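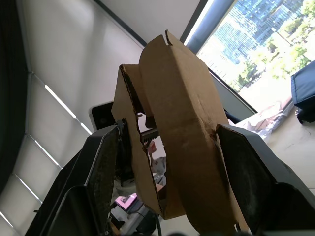 September, Rarley shop, window bench

Cardboard grip tests, second round. The goal is still the same: the arm should hold folded corrugated without crushing it, so the flat-pack station can hand panels over to the taping jig. Pads are the textured ones from the first round, not cleaned beforehand.

Setup:

- Closing force limit at 300 in the Cladix controller (raw units, I have not converted them)
- Approach speed 70
- Wrist camera on, logging every cycle
- Stock: brown corrugated offcuts, creased by hand

Started with single flat sheets to check nothing had drifted. Fine. Then moved to folded pieces, with the fingers closing on the outside edges. A folded piece is harder because the panels sit at an angle to each other and the front one bows a little when the fingers come in. At 300 it bows but the edges hold. I tried 362 for a few cycles and the edge under the right finger started to crease, so I went back to 300 and left it there.

The slow part today was the wrist. With the arm pitched up toward the window, the camera gets strong daylight behind the board and the exposure drops. The edge finder then picks up the bright lines along the blinds and calls them cardboard. Pulling the blinds further helps in the morning and does nothing after 2 pm. For now I have masked the left part of the image in the config. It works but it is ugly, and it will break as soon as we move the bench.

Ragged top edges also confuse it. Pieces with a notch or a torn corner get a height reading that jumps between cycles. Yevdokiia Demchenko suggested taking the height from the sides only and ignoring the top. I have written that into the Layug branch but not run it.

Slip check: lift, hold, tilt, hold, return. Had 3 drops in the folded set, all on the same worn offcut. Threw that one out and cut another from the Rudard box. No drops with the new one, but I only ran a short set, so I don't count that as a result yet.

Finger pads: scuffed and picking up paper dust. The right one has more wear on the gripping face than the left. I want to swap them side to side before the next round and see if the wear follows the pad or stays with the finger. If it stays, the right finger is coming in at a bad angle and the mount needs a shim.

To do:

- Wipe pads, swap left and right, photograph both first
- Run the side-edge height code
- Check torque on the right finger screws
- Get the wrapping off the window table
- Find a proper shade for the window

Config saved as folded_300. Please don't overwrite it, make a copy.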